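Bemley workshop – table surface and laundry corner
March 14, 2021 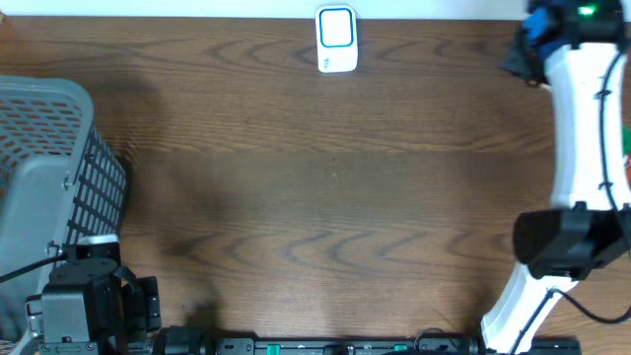

Notebook 7, page 60

Sunday, quiet building, so I took the time to look properly at the wooden table before we decide about the new oil. Shiela asked me on Friday to write down the condition so that we do not argue from memory again.

The color is still a good medium brown. The grain goes in long bands and the darker zigzag figure shows well across the middle and toward the wall. Sânziana thinks this figure is a stain from the old finish. I do not agree. I rubbed one of the dark lines with a white cloth and a little spirit, and the cloth stayed clean. I believe it is in the wood itself and we will have to live with it. Personally I like it.

Finish: the last coat was Mornunell hard oil, put on in July. I did the water drop test near the wall. After 2 minutes the drop was still standing, after 7 minutes it had gone a little flat at the border but left no mark when wiped. So the oil is holding at this place. I did not test under the laundry basket, this must be done on another day when the basket can go somewhere else.

About the basket. The gray plastic one stands at the left side of the table, and I would like it to stay there until we find a better place. It has the open grid in the walls, so damp cloths get some air. Please do not put oily rags in it! Oily rags go in the metal can with the lid, outside the door. This was already written in the Laizer safety sheet, but the sheet is now behind the cupboard.

The little white unit with the teal-blue square, the one against the wall, I left where it was. I wiped only next to it. If somebody wants to fix it on the wall, please use the removable strips and not screws, the paint there is pale and every hole will show.

Sanding: I tried 300 grit by hand on the underside of the table, dry, with very light pressure. It takes away the roughness and does not change the color much. For the top I would not go coarser than this.

Open points:
- Ask Jivcombe if their oil can go over Mornunell, or if everything must come off first.
- Water test under the basket.
- Shiela to bring the felt pads, the basket is hard plastic and I am afraid for scratches.
- Sânziana wanted to compare with the offcut in the drawer. I could not find it today – maybe it is with the samples upstairs.

The cloth from the spirit test is hanging on the line outside.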